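Home internet and router tips
Posted by Kjell Sjöberg, 2024-06-17

Most slow connections I get asked to look at are slow inside the house. Try these before you call your provider.

Put the router out in the open, at shelf height, near the middle of the home. A closet or a TV cabinet will cost you signal in every room.

Keep it away from the microwave and from large metal things like a fridge or a filing cabinet.

Run a speed test with a cable first, then on Wi-Fi in the same room. If the cable figure is fine and the Wi-Fi figure is poor, the line is not the problem. In February I measured 479 Mbps by cable and 65 on the laptop in the back bedroom – same plan, same evening.
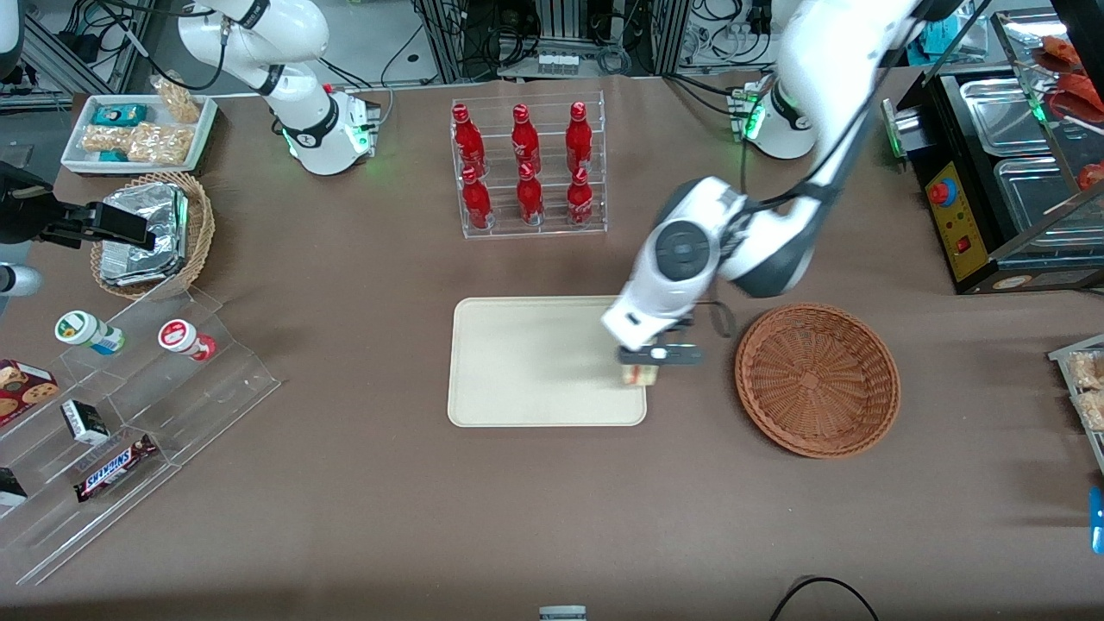
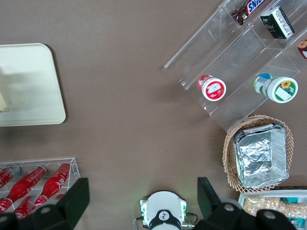 Should I restart my router every day?
A restart every day is unnecessary for most homes. Do it when pages stall or a device drops off, and leave the power out for a full minute.

Change the admin password as well as the Wi-Fi password. They are two separate things, and the admin one is often still the one printed on the label. Write both on a card and keep it in a drawer.

Go through the list of connected devices once in a while. Mine had 14 entries, including a phone I gave away and an old Fivport printer that no longer prints. Remove what you don't recognize. Anything you still use can be joined again with the new password.

Use a cable for whatever stays put, such as a desktop or a TV. Flat cable fits under a rug edge or along a baseboard, but don't staple through it.

Check for firmware updates in the router's settings page. On my Lundex the button is under System, then Maintenance. Don't switch the power off while it is updating.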